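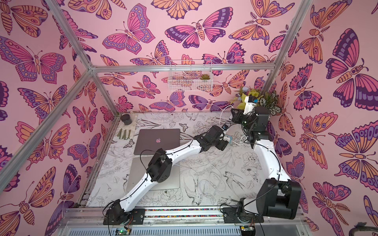

The two arms at the Kuruc open day.

Hi all,

Notes from the visit on 17/12/2024. Blažena asked for them below.

> From: Blažena Vrabec
> I couldn't get to Kuruc. What did they have the arms doing? Is it worth taking the Griton group in June?

The work was desk tidying, with laptops, cables and a power strip all on one small table.
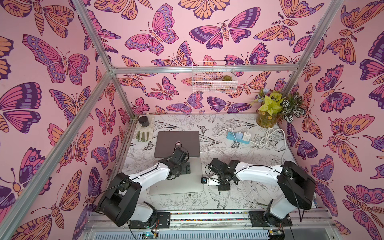 We got 20 minutes at the bench and then questions. They have logged 359 runs on this setup. Of those, 142 dealt with plugs, and they said plugs are the slow part.
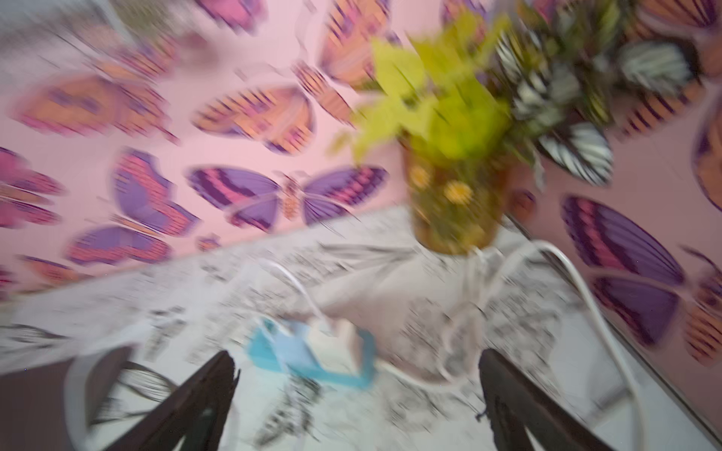
I asked about loose cable. They told us it still gives them the most trouble and they want more runs before changing anything.

For June, yes, I would go. Two things to settle first:

1. Ask for time at the bench with the power strip. The wrist view helps a lot there.

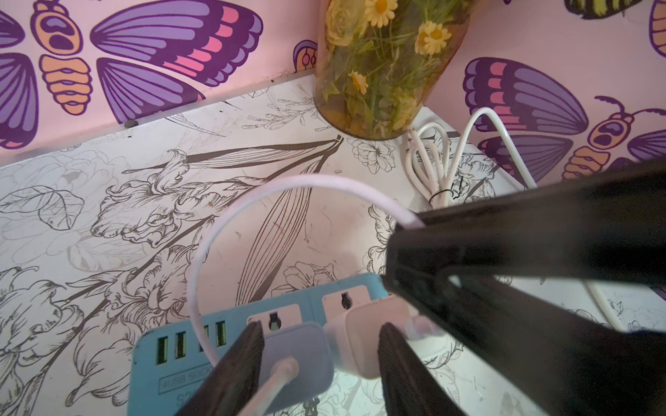 2. Tell Tredevora how many are coming. Their room is small.

Prinus people can write to me off list.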